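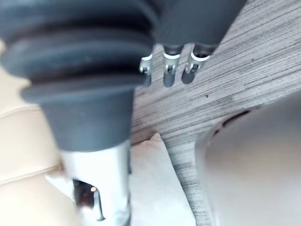 Gray laminate desktop, streaky grain — clean it or replace it?

posted by desk_goblin, July 9, 2026

ok so I have a light gray laminate worktop, wood look, the kind with the really fine dark streaks running the length of it. Bought it two years ago. It's gone sort of dull where my arms sit and there's a sticky haze that comes back a day after I wipe it. Dish soap does nothing. Got quoted 300 for a new top from Posetti, which seems nuts for a slab of board.

Anybody got one of these back to normal? Also can't tell which specks are the pattern and which are dirt lol

reply by marlowfinch

Specks are the pattern. Mine has little printed knots too, I scrubbed at one with a magic eraser for a whole evening before I caught on. Left a shiny spot. Don't do that.

Haze is probably old cleaner. What were you using before the dish soap?

reply by desk_goblin

Wuto spray. The orange one. Daily, prob too much

reply by marlowfinch

Yep there you go. Warm water, splash of white vinegar, wipe WITH the grain, then plain water, then dry it with a towel. Do it twice. Stop with the spray.

reply by tin_pantry

Disagree on vinegar. Did that on a Krasniqi top and the seam at the front edge started lifting. Water got in under the edge strip and the board puffed up like bread. Rubbing alcohol on a cloth, small patches, done. Dries before it can get anywhere.

reply by marlowfinch

that's the water, not the vinegar. You used too much. Wring the cloth out

reply by tin_pantry

I wrung it out. Edge was fine before, not fine after. Do what you want, I'm just saying what happend to mine.

reply by oldsocket88

Alcohol is ok but test underneath first. Some of the cheap ones have a matte finish that goes patchy. Back corner, 8 hours, look at it in daylight from a low angle. The streaky gray ones hide a lot straight on and then you sit down by a window and there's every swirl you ever made.

And if the dull part is wear, no cleaner is fixing it. You can't polish laminate. Run a fingernail across. If it drags and you get gunk under the nail, that's buildup. If it's smooth but still dull, that's the top layer going.

reply by desk_goblin

gunk. definitely gunk. gross

reply by oldsocket88

Good news then

reply by pebble_and_co

Just replace it?? 300 is high though. The Ureck outlet had gray wood-look tops for 200 back in January, cut to length while you wait. Bring your own blanket for the car, they scratch if you slide them. Color won't match whatever you've got now, every batch is a bit warmer or cooler. Fine for a desk, annoying if you're trying to butt it up against an old one.

reply by tin_pantry

Spending 200 over some sticky stuff, ok

reply by pebble_and_co

He asked clean or replace. I answered replace. Relax

reply by desk_goblin

Update — did the alcohol, tested under the back corner first, no patches. Went in strips left to right. Cloth came away brown, I'm not going to describe it further. Arm area is still a tiny bit duller than the rest but no stick at all. The shade is lighter than I remembered too, I'd been thinking of it as a mid gray this whole time.

marlowfinch I did one strip your way at the far end to compare. Came up the same. Alcohol was just faster

reply by marlowfinch

told you

reply by tin_pantry

Check that far end edge in a week

reply by newlyshelved

Jumping in, same stuff on my shelves, would a desk mat trap moisture on this? Want to put one down before I wreck it

reply by oldsocket88

Felt is fine. The rubber backed ones can leave a yellow mark on light colors, had it on white, don't know about gray. Lift it every so often and wipe under.

reply by desk_goblin

getting a felt one. Posetti quote is in the trash, thanks all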